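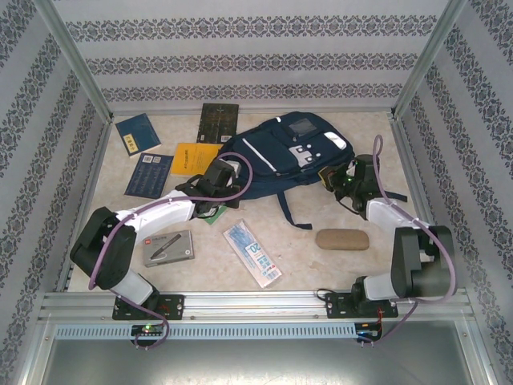 Lieselotte Diekmann has been packing school bags for other people's children for long enough to have opinions about zippers. She runs the back-to-school table at Rathjen, a stationery shop in Gosen, and every August parents come in with a supply list in one hand and a look of mild panic. Her first piece of advice is to put the bag down flat and lay everything out next to it before a single pencil goes in. Books go on one side and small things on the other, so a navy backpack ends up with a yellow book half under its edge, a pen box below it and a glasses case waiting for somebody to remember it. "It looks like a burglary," she says. "Fine. It's supposed to. You can't pack what you haven't looked at."

She has little patience for the other method, which she calls feeding. "They hold the bag open by the handle and feed it. Book, book, lunch, recorder. Then the child puts it on and walks like a crab."

I asked what goes in first. She sighed, as if I had asked a surgeon which end of the knife to hold.

"The heavy book goes against the back. The flat things go with it, the notebooks, anything thin that likes to curl. Then you stop for a minute and think about what is left."

What is left, in her experience, is the trouble. Pens go in a box because loose pens migrate. Glasses go in a hard case, and the case goes near the top, never in the bottom corner, where it will spend April under a banana. As for multipacks, she is firm. If the package says 20, the child does not need 20 on the first morning. "Take out 2. Keep the rest in a drawer. They will lose the 2 and you will feel very clever."

Rainer Seidel, who repairs bags at the other end of the counter, disagrees with nearly all of this and was happy to be asked. He thinks the order hardly matters. He thinks the straps matter.

"People lay the bag on its front, they lay it on its back, they drag it over the floor by one strap," he says. "Then they bring it to me and say the stitching was bad."

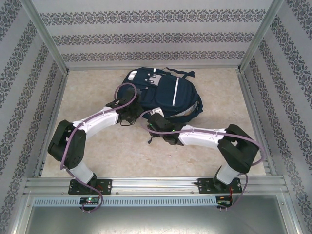

His rule is to turn the empty bag over before packing and look at the side that touches the child. Pull both straps out straight and see where they are sewn on. Run a thumb along the seam. If a thread comes up, he wants to see the bag now, in August, when he has time, and he charges less than a new one costs. He wouldn't tell me how much less.

He is fond of reflective strips and sour about the rest of the trimmings. The Vavelmont bag his niece carries has, he says, more loops than a curtain rail, and she has hung something furry from each of them. He weighed it on the shop scale. The furry things came to 700 grams.

"That's a dictionary," Diekmann called from her end.

"Nobody carries a dictionary."

"They did when bags were packed properly."

The two have shared a counter since old Mr. Tomov sold the shop, and they have had this conversation before. I asked whether they agreed on anything. After some thought, they settled on emptying the bag every week, all the way, upside down if necessary. Seidel does it over the sink. Diekmann was appalled, and they were still discussing the sink when I left with a pen box I hadn't planned to buy.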